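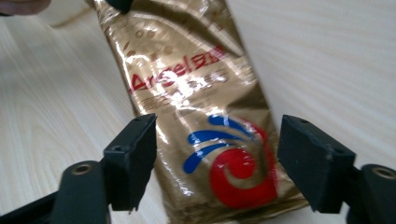
Gold foil packet, "Angel 安琪" in red, blue stripes and red spiral lower down. Class: packet_foil.

Cotthorpe Pantry Set, README

Photos of dry goods and baking stuff, one item per photo mostly, with labels. Put together for the Pirham kitchen inventory project. Kept short, will fill in the gaps when I have time.

What's in it

689 photos, 109 different items. Packets, tins, jars, boxes, tubes, a few bags tied with string. Everything is shelf stuff, nothing from the fridge or freezer. Fresh fruit was in the first draft and got pulled out in March, it kept going off between sessions and the labels stopped matching.

13 classes:

packet_foil
packet_paper
bag_plastic
bag_cloth
tin_round
tin_flat
jar_glass
jar_plastic
box_card
tube
bottle
sachet
other

"sachet" vs "packet_foil" is the one everybody argues about. Rule we used: if it's one serving, it's a sachet. If you'd fold the top over and put it back on the shelf, packet. Paper with a foil lining goes in packet_paper, go by the outside.

Folders

photos/ all the photos, flat, no subfolders
labels.csv one row per photo
items.csv one row per item, with notes
old/ first draft labels, don't use, kept because Nadège still needs them for comparing

Columns in labels.csv

photo_id
item_id (matches items.csv)
class
brand_text, exactly what can be read, in whatever script it's printed in
other_text, anything else readable
glare (none / some / heavy)
creased (y / n)
labeler (initials)

About brand_text. Type what you can read and stop there. If half the word is under glare but the word is still readable, type the whole word. If it isn't readable leave it blank and put glare = heavy. Don't look the product up and fill in the rest from the store website, we had to redo a whole batch over that. Two scripts on one packet: both go in, same cell, one space between, left to right as printed. So the packet at the top of this file is "Angel 安琪". The small lines under the name are too blurred, so other_text is empty for that photo.

No translations in brand_text. Fiona Yule is keeping a separate sheet for those, ask her.

Logos and pictures printed on the pack go in the notes column of items.csv, few words only. "blue stripes, red spiral" is plenty. Plain words for colors please. Gold and bronze are both coming up for the same foil depending how the light hits it, use gold.

Who did what

Labels: Annick Hoarau (AH), Gaëtan Hoarau (GH), Nadège Tessier (NT)
Checking: Annick Rolland (AR)
Translations sheet: Fiona Yule

Two Annicks, so look at the initials before you send a question.

Every row was labeled once and then checked once. Nearly 600 went through the check with no change. Most of the fixes in the others were glare and class, a few typos in brand_text. Where AH and AR didn't agree the AR label stands.

Known problems

Shiny foil is the hard one. Creases break up the letters and the light eats whatever is left. Glare = some and glare = heavy are not used very evenly between labelers, GH is stricter. Treat them as a hint.

Jars are mostly front label only. Backs are missing for a lot of them.

item_id is by product not by single pack, so two packs of the same flour share an id even if one is open and one isn't. There's no open/closed column. There should be.

tin_flat is tiny. Merge it with tin_round if you're training anything on this, the Pichon people did and said it was fine.

A few box_card rows have a trailing space in the brand_text. Strip it on load, haven't fixed the file yet.

"other" is a real mess, currantly has a rolling pin sleeve and a cake topper in it.

Loading

Any csv reader, utf-8. Please check it really is utf-8 before you open in a spreadsheet, otherwise the Chinese and the accents come out as garbage and then somebody saves it back like that. It happened once. Empty cells are empty, no NA or null.

Used by

Wurico shelf labels (brand_text only)
Pichon pantry sorter
Pirham inventory, the reason for all this

Brand names and pack designs belong to whoever owns them. Labels are free to use inside the three projects above, ask before passing on.

To do

open/closed column
backs of jars
sort out "other"
second pass on glare, one person doing all of it this time
strip those trailing spaces
more sachets, if anyone has a drawer full of them tell Nadège

Mistakes in the labels: send photo_id and the right value to Annick Rolland. Just those two things, no screenshots of the spreadsheeet please.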